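Kivero two-finger hand-held gripper, paired set
Skirnden hand tools / Grippers / Kivero

Sold as a matched pair, left and right. Cables included. Bench rail and power supply sold separately.

Overview

Kivero is a hand-operated parallel gripper for recording two-handed household work. The operator closes the fingers with a trigger, and the finger position is logged along with the wrist path. Each unit weighs 700 grams without cable. The same finger set bolts to the Olevo arm, so a task recorded by hand can be replayed or trained on without changing the contact surfaces.

Customers usually ask one thing before ordering: can a machine with these fingers put the kitchen away? Partly. Results by chore are given below.

Kitchen storage tasks

Our standard test uses round food containers, their lids and a small two-level rack. Picking up a closed container and setting it on a shelf is the easy half. A lid lying by itself is harder. It is low, it slides, and two fingers coming in from the sides have a narrow rim to work with.

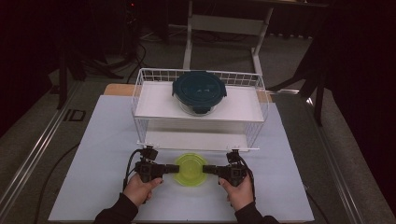 Two-tier wire rack with a lidded glass container on top; green lid between the fingers.

Current status on the Olevo arm, May firmware:

Place closed container on upper shelf: reliable
Place closed container on lower shelf: reliable if the rack is fixed to the board, otherwise the rack creeps
Pick up loose lid from flat surface: usable, slow
Match lid to container by size: usable with up to 4 sizes on the bench
Press lid down and close locking tabs: not ready
Open locking tabs: not ready

The last two lines are the reason many buyers still choose the hand-held pair over the arm. A person opens a tab by feel in about the time it takes to read this sentence. The arm has to hold the container still with one gripper, find the flap with the other, and apply force in a direction that tends to push the whole thing out of the first grip. Benoît Bailly ran 260 attempts on the arm for the May release. Most failures were slips at the rim. The flap itself was found more often than we had expected.

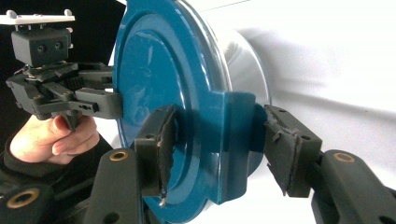 Container on its side, one gripper on the edge of the lid and the other at the locking flap.

Finger pads

Pads are a wear item. Smooth plastic rims and square flap edges are hard on them, and fraying starts at the inner edge of the pad. Replace the pads when material lifts from the finger or when a held lid begins to turn under light load. In tab work we get 600 closures from a pair before grip drops off. General pick and place is much gentler.

To change a pad, disconnect the cable, peel off the old pad, clean the finger face with alcohol, press on the new pad and leave it overnight. Do not trim pads to fit over the fingertip. The Chiang soft pad fits the same finger but is not recommended for tabs, as it rolls at the corner.

Other chores

Folding dish towels: usable with both grippers, flat table only
Loading cutlery into a drawer tray: usable, spoons nest and are picked up two at a time
Wiping a counter: reliable
Screw-top jars: not ready, limited wrist travel

Shop-floor users report better numbers on bin sorting and part transfer, where the objects repeat and nothing has to be unlatched. Write to us for the test sheets.

Service

Pivot pins and bushings should be checked for play each time the pads are changed. Do not oil the bushings. Questions on calibration go to Yannick Guérin at the Skirnden service desk; please include the serial numbers of both units, as the pair is calibrated together and a single replacement has to be matched to the one you keep.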